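Week 6 notes: Grounds, and why painters fuss over them

Okay, tidied-up notes from the lecture, plus the bits I skipped when we ran out of time. If you were in the back row and couldn't hear me over the air conditioning, sorry, I've asked for a mic for next week.

Where we'd got up to: last week was supports (panel, canvas, copper), and this week is the layer between the support and the paint. That's the ground. Half the textbooks give it a paragraph and move on, and I think that's a crying shame, so you got a whole lecture.

What a ground does

Raw linen drinks oil. Put oil paint straight onto it and the binder sinks in, the colour goes dull, and over the decades the fibres get brittle. So first you size the cloth (traditionally with animal glue), and then you lay a ground over the size. The ground gives you a surface with some tooth for the brush, it controls how much oil gets sucked out of the paint, and it sets the overall tone of the picture before you've made a single mark. Keep that last one in mind, it comes back in the essay.

Chalk and glue grounds

These are the old panel grounds. North of the Alps it was mostly chalk, in Italy mostly gypsum, and you'll see "gesso" used for both, which drives conservators up the wall. They're bright, absorbent and lovely to draw on. They're also stiff. On an oak panel, fine. On a canvas that gets rolled up and carted off to a new owner, they crack like mad. That's a big part of the move to oil-bound grounds as canvas took over, though it was slow and messy and plenty of workshops mixed the two for years.

Coloured grounds

My favourite part! Once you're grinding pigment into oil for your ground anyway, there's nothing stopping you from tinting it. You get reddish-brown earths, buffs, greys, and the double grounds where a cool grey goes over a warm layer underneath. The painter then works up to the lights and down to the darks, and leaves the ground showing for the middle tones. It's quick, and it pulls the whole picture together.

The one we spent ages on was the Dierckx portrait, the merchant in black dated 1607. Go back to the slides and look at the shadow side of the face. There's hardly any paint there – a thin brown glaze at the jaw and then bare grey ground right up to the ear. Same trick in the cuffs. Ward Groen's treatment report (it's in the reader, go and read it, it's short) has cross-sections showing 2 layers, the lower one an ochre with a bit of lead white and the upper one a grey with charcoal black. He also found that the upper layer stops short of the tacking edge on the left, so he reckons the canvas came ready-primed and the grey was added in the studio. I'm mostly convinced. The bit I'd argue about is his reading of the ochre as a Morham priming, because the comparison pictures he uses are all at least a generation later.

Tone and seeing

Somebody asked why a painter would bother with a mid-tone when white makes colours brighter. Good question, and I gave a rambling answer, so I'll have another go. On pure white, your first stroke of anything looks dark. You mix too light to compensate, and then everything has to be pushed down later. On a mid-tone you can judge lights and darks from the first five minutes. The other thing is that a warm beige reads as warm only until you put something warmer beside it. Lay orange next to it and it'll look practically grey.

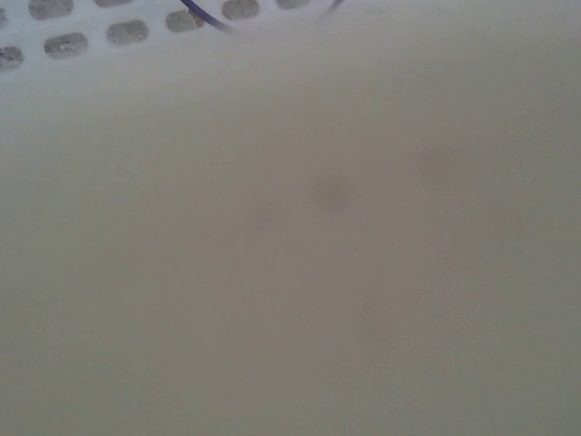

Fig. 4. A beige-grey field with very gradual shifts of tone, lighter at upper left, cooler and darker to the right.

The exercise for your sketchbook: prime three small boards, one white, one buff and one mid grey. Acrylic primer is fine, tint it with whatever you've got, and let it dry overnight. Then paint the same lemon on each with the same three tubes of paint. Don't try to make them match. Write down where you left the ground alone and where you felt you had to cover it up. Bring all of them to the tute, including the ugly one.

Increasing transparency

A warning for anyone writing on condition. Oil paint tends to get more transparent as it ages, so dark grounds come through more strongly now than they did when the picture left the easel. The middle tones sink and the thin passages vanish. The Ziswood landscape is the sad case. The trees at the back have nearly gone, and the catalogue praises the "brooding distance" as if it were planned. It might have been, a bit! But please don't write about mood in your essay without checking the state of the paint first.

Cleaning makes this worse too. Thin glazes over a ground are the first thing to go when somebody gets keen with solvent, and then you've got bare priming where there used to be a shadow.

Reading and admin

Groen's report on the Dierckx portrait, all of it. The Allamari catalogue essay on priming workshops, first half only, and skip the appendix unless you love shopping lists.

Short essay (1500 words) on one painting where the ground is doing visible work. Due April 15, 2025, through the portal as usual. It's worth 70 per cent of the written mark, so start early. Pick something you can stand in front of if you possibly can, reproductions are hopeless for this. Slides with a raking light are okay as a backup.

Next week is underdrawing. Bring a soft pencil and a rubber.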